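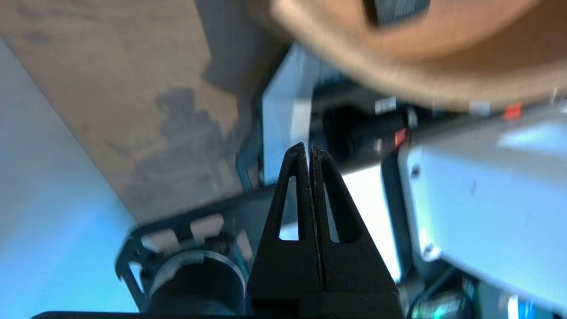 Is the Nemeck remaster of the Oyelaran quartet record worth buying if I already have the old CD?

I've had the first CD issue of the Oyelaran quartet's live set (the one taped at the Rutside) for years and I like it fine. It's a little thin on the piano side and there's some hiss in the quiet parts, but I stopped hearing that a long time ago. Now Nemeck has put out a remastered version on 2 LPs, "from the original tapes," with the usual language about hearing the room like never before. It costs 30 dollars more than I paid for the CD.

I've been burned by this before. Half the remasters on my shelf are the same recording made louder. Has anyone compared the two directly? I'm mostly interested in whether the bass is clearer on the long second tune, where on my copy it turns to mud once the drummer picks up sticks. I don't care about the packaging. I also don't care about the bonus track unless it's a complete performance, and the ad copy is suspiciously quiet on that.

rimshot_lorketstead

I own both and I'd hold off.

"From the original tapes" means very little. It can mean the first-generation master, or a safety copy, or a digital transfer somebody made of the tapes ten years ago. The notes in the Nemeck set never say which. When a label has the real master in hand it generally gives you the name of the machine and the engineer's lunch order. Here you get one sentence.

As for the sound, the piano is fuller, I'll grant that. The hiss is lower, but so is the air around the cymbals, which makes me think somebody leaned on noise reduction. On the second tune the bass is louder. I wouldn't call it clearer. The mud you describe is on the tape, as far as I can tell, because the bass was bleeding into the drum mike all night and no remaster is going to pull those apart. If you turn up the CD to match the level of the LP, most of the difference goes away. Try that before you spend anything — play the CD a couple of notches higher than you normally would and listen to the first few minutes.

The bonus track fades out during the tenor solo. So no, not complete.
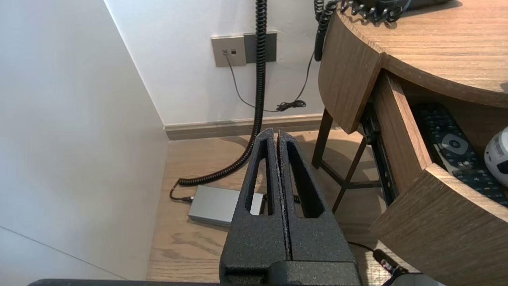
One more thing, about the pressing. My side three had a tick that ran through the whole ballad. The store swapped it and the second copy was quiet, so that may just be luck.

flatfive

Get it, it's great!! Best live tenor record there is and vinyl is always warmer anyway. Don't overthink it.

brushes_and_mallets

I don't agree that vinyl is always anything, but I'm less negative than flatfive. I went back and forth between the two for an evening with the levels matched by ear, which isn't very scientific, and I preferred the new one on the slow pieces and the old one on the fast ones. The piano intro on side two is a real improvement. You can follow the left hand, and on my CD you have to guess at it.

Where I do agree is the long tune. I heard the same bass problem on both, and if that's the main thing you want fixed you'll be disappointed. There was also a radio broadcast from the same run at the Rutside, with a different balance and the bass much further forward. It has never had a proper release that I know of, and the copies I've heard came off somebody's cassette, so don't expect miracles there either.

If you can borrow the set, do that first. The library in Lorketstead had one in November, with a waiting list. Otherwise I'd wait for used copies. People buy these, play them twice and sell them, and the price usually drops. Check that both inner sleeves are there, as the session notes are printed on the second one and sellers lose it.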